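Subject: Re: [gendstead-cell] gripper drifting off the holders

Lorenz Sutter wrote:
> Since we changed the finger pads on the Arken, it closes 2 mm
> too far toward the tray. Do I have to teach every holder again?

Hi Lorenz, and hello to everyone in Retley too,

No, please don't, you'd be at it all afternoon! New pads move the tool point, so fix that first and most of your taught spots should come right by themselves. Touch off on the Plattner pin, slowly, then save it as tool 11 — we keep the old one in case we want to go back. After that, check the holders beside the tray at 30 percent speed, and only reteach one if it's still out.

Our burger cell, from two views: 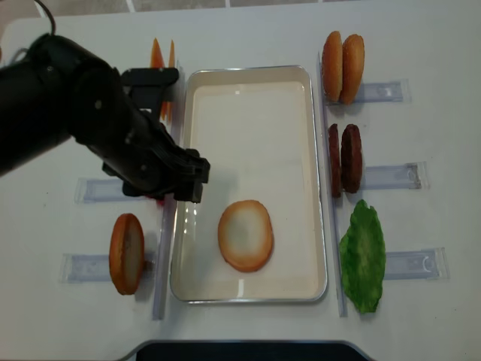
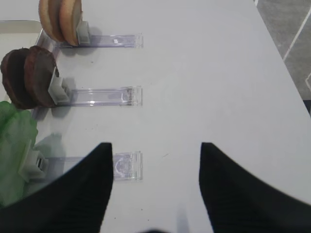

While you have the cover off, do have a look at the wrist cable as well. I let ours go past 2000 hours once and was sorry for it (a long evening, that one). Wipe the clear holders with a damp cloth, no solvent, and snug up the finger screws by hand. Write back if the numbers look odd and I'll gladly go through them with you.

Warmly,
Gendstead bench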